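Hand-held gripper trials: your questions

Last updated 29/05/2021 by Orla Cronin

We've had a lovely pile of messages since we began comparing finger pads in March, so the ones that keep coming back are answered on this page. If yours is missing, write to Finbarr Keogh and he'll add it.

Which grippers are you comparing?
Two hand-held ones, the Tratau and the Skarovari. Both have a pair of jaws on a linkage, and both take the same soft pads, so we can swap pads across and find out which part is doing the work. Cormac Egan is very keen to bring in a third, but we'd like to finish these two first!

Do you weigh the objects?
Yes, on kitchen scales, before each round. The lightest so far is 44 grams. Anything over 90 grams gets picked up from two directions, as the heavier things tend to twist between the pads if you grab them off-centre.

Why bedrooms and not a proper bench?
Benches are easy. A bed gives way when you press on it, and cloth rucks up and gets pinched along with whatever you were after.

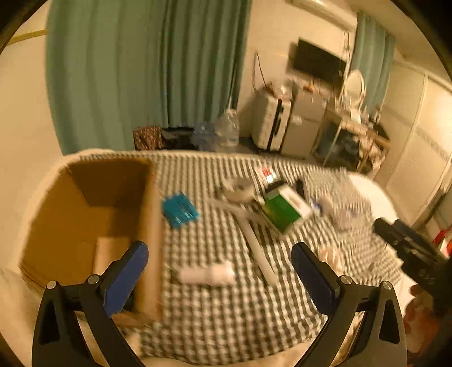 Pad angle is the setting we get asked about most, and our advice is to start with the tips leaning in towards each other and only open them out if you keep knocking things over. Round things are where you'll notice it. A pink bottle lying on its side, for instance, wants the pads low and level on either side of it, while a roll of tape can be taken by the rim with hardly any squeeze. Crumpled plastic wrapping is the hard one – go in slowly and expect a few goes.

Does the colour of the cloth matter?
For your hands, no. For the camera, quite possibly. Bláthnaid Tierney is testing plain against patterned cloth and has 55 clips to get through, so please be patient with her.

Can I use my own camera?
Please do. Fix it firmly and make sure both fingertips stay in view when the jaws are fully open. Fast swings of the wrist will blur, so slow down over the last bit of the reach.

My jaws close unevenly. Is it broken?
Probably not. Check the pins at the joints first, then see whether one pad has crept round. Eamon Foley had this on the Tratau and a quarter turn of a screw sorted it.

Where do I send results?
Use the form and put 3401 in the subject box. Failed grabs are every bit as welcome as good ones – we love those.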